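Stuline Fantasy Serial: progress report to the Clutano Fund
Prepared by Griet Hendriks, 22nd December

This report covers the work done since August on the Potow books, the six-part fantasy series supported by your writing and translation grant.

Book three, The Salt Regent, is finished in draft. It came in at 103 chapters, most of them short, and Evelien Lambrechts has returned her structural notes on all of them. Her main concern is the siege, which runs too long and keeps the two sisters apart for most of the second act. Kobe Aerts has agreed to cut it and is part of the way through. We expect the revised text at the end of next month.

The English translation of book one is complete and with the copy editor. Chiến Hồ kept a running glossary of invented terms as he worked — it now holds 1262 entries — and this has already saved time on book two. A few river names are still under discussion. 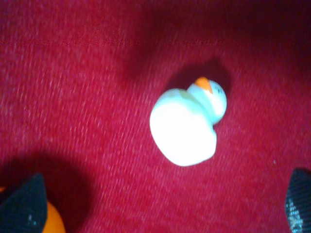
Cover artwork is behind schedule. Our first illustrator withdrew in the autumn and Karlijn Van Hecke took over with 2 covers still to be drawn. She has delivered colour roughs for both. The book two rough has a plain ground in a deep red, close to the cloth under the white toy duck, and we have asked her to keep that shade for the spine as well. The book three rough needs another round, as the title is hard to read at thumbnail size.

Spending is within budget on translation and editing. Artwork will go over by the amount of the first illustrator's cancellation fee. We would like to cover this from the money set aside for the launch event, and ask for your agreement in writing before we do so.

Rampersad, our printer, has held the quoted price for book one, provided files reach them by the end of February. We can meet that date if the glossary questions are settled in time.

Still to do before the next report: final proofs of book one, the siege revision, the book three cover, and the map, which Kobe has redrawn but not yet sent.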